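Last updated: Wednesday
Wednesday, Apolline Sabatier

Counter notebook, Menness town center. Coffee in hand, it's a bit before nine and I want to get this down while I still remember what I did to the spreadsheet.

So the Quintana Street counter is back! It dropped out for two nights over the weekend and I was all set to blame the battery again, but the post had been knocked sideways and the thing was happily counting a hedge. I straightened it, tightened the strap and walked past it a dozen times like an idiot to make sure it saw me. Looks fine. Please don't use anything from Quintana before Monday lunchtime, I've marked those rows in yellow.

The Drindon Arcade one is stranger. We're down 12% on the same week last year, which sounds awful, but the arcade lost its back entrance to the scaffolding and I think people are just cutting through the parking lot (I do it myself). I'd love to put a spare counter on the lot side for two weeks before anyone writes a gloomy press release about it.
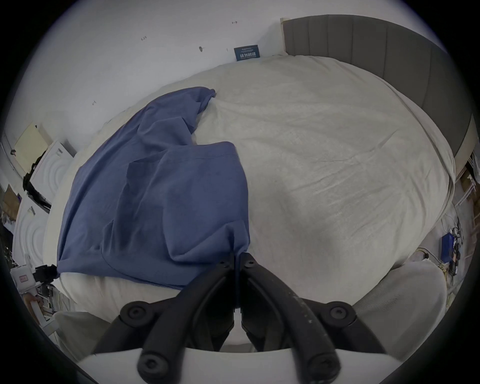
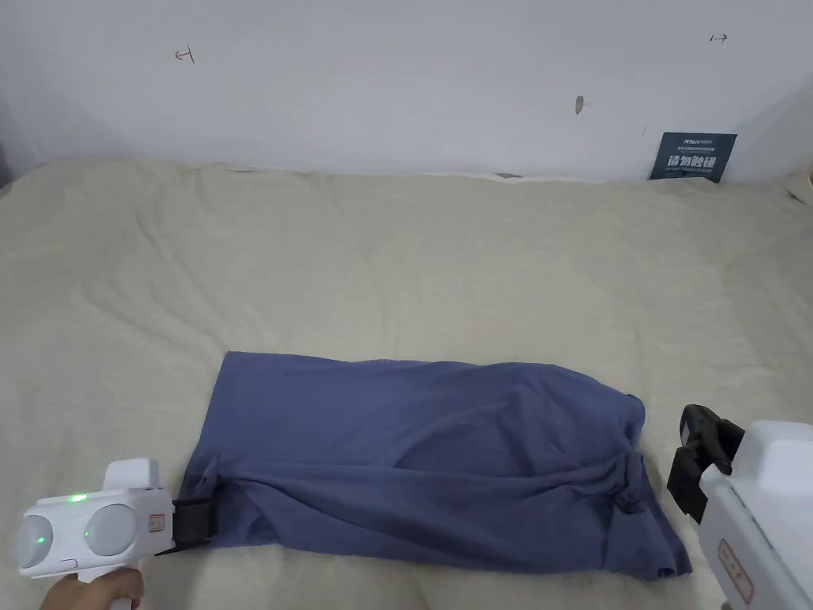
Blue fabric on the bed, both pictures.

Shop survey next. I've got 76 forms back from the Plarnolo end, nearly all filled in properly, and the handwriting is much better than last time. Parking comes up over and over, then the bins, then the Christmas lights (in spring!). One person wrote a full page about pigeons and I read every word. I still need to type up the comments column, and if somebody has a free hour I will happily hand over half the pile.

Question for whoever did the rainfall column: is that daily or up to 9 a.m.? It makes a mess of the market day comparison if it's the second one, and I've already redone that chart once.

To do: move the spare counter, get the arcade's opening hours in writing, buy more zip ties, the long ones this time. The short ones don't go around the lampposts on the Plarnolo side.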